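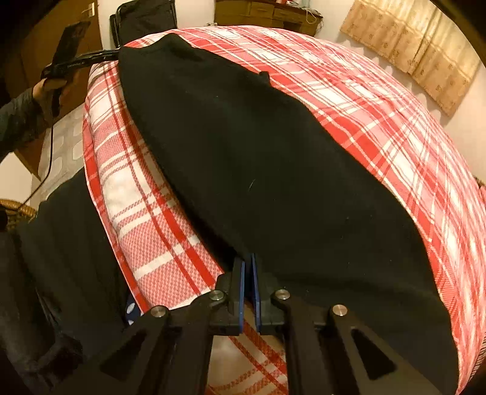
Home | Index | Events | Random page | Talk

The Mikholm open day is a public demonstration of household robotics held each October by Graltent, a small developer of gripping tools. It takes place in furnished homes in the town of Mikholm and shows how handling skills for robots are recorded by people using hand-held grippers.

Format

Visitors are admitted in groups of up to 24. Each session lasts 40 minutes and covers one household chore. The bedroom session deals with clothing and bedding, which are harder for machines to handle than boxes or cups. A soft item changes shape whenever it is touched, and a dark garment gives a camera few edges to follow.

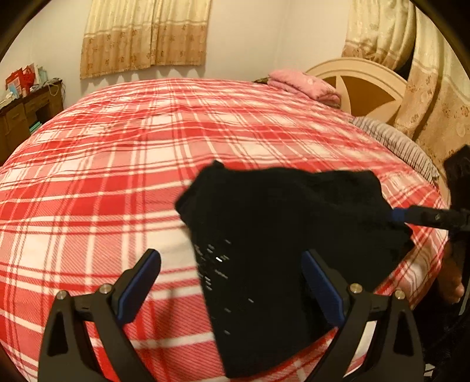
The tools shown have two fingers fitted with blue pads. An operator closes the fingers on a hem or corner, moves the cloth, and lets go. A camera on the tool records the work from close range. Larger pieces may be handled with a gripper in each hand.

Patterned bedding is treated as a separate subject. Stripes and checks bend with every wrinkle, so a program has to tell a printed line from a real fold.

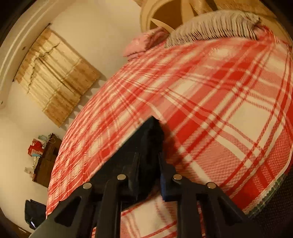 Recordings are sorted by Tirketex, which labels the start and end of each grasp. The published set from the first 2 open days contains 1382 clips. Short attempts and dropped items are kept in it.

The event grew out of a workshop at the Villalobos training center. Admission is free, but places must be booked.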